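Borkon opens sign-ups for The Clear Basin, a free guide to a tidier bathroom counter

Jun 10, 2020

Borkon, the home organising studio run by Ingvar Dalsgaard, is delighted to launch The Clear Basin, a free guide to sorting out the busiest small surface in the house. It goes out to 3,000 households this month, and anyone else can ask for a copy through the Borkon website.

The idea came out of a survey of 633 Borkon readers, who were asked which part of the home gets messy again soonest. The space beside the bathroom basin came top, ahead of the hall table and the kitchen drawer we all have! Tubes end up lying on their sides, bottles roll towards the tap, and by the weekend there is no room to put down a flannel.

The guide takes 30 minutes from start to finish. Readers pick up every item, check the cap is on properly, wipe the counter underneath and then decide what stays out. Toothpaste and anything used twice a day keeps a place within reach of the basin. The rest goes in a cupboard or a drawer, standing up where it will.

Tubes and bottles at the basin counter, one item at a time:

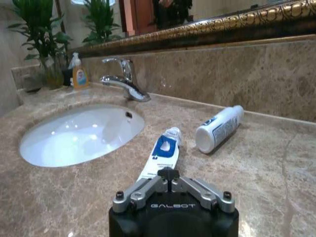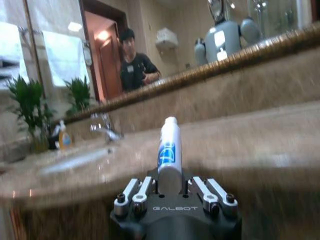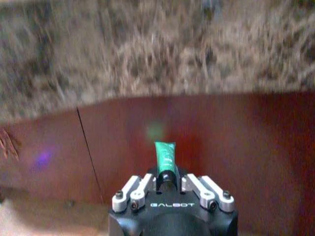

Tien-fu Ho, who tried an early copy, wrote back that the part about tubes had made the biggest difference, and that "I used to have three open at once, and now I finish one before I start the next". Borkon has since given tubes a page of their own, with a simple way to store them crimped end up.

There is also a chapter on shared bathrooms, written with the Ravn household advice line, and a short one on plants and soap dispensers, which can stay on the counter as long as they are easy to lift when wiping down.

The Clear Basin is available in print and as a download. Printed copies can be picked up at the Caritz shop from the end of June, while stocks last.

Press enquiries: Ingvar Dalsgaard, Borkon press desk.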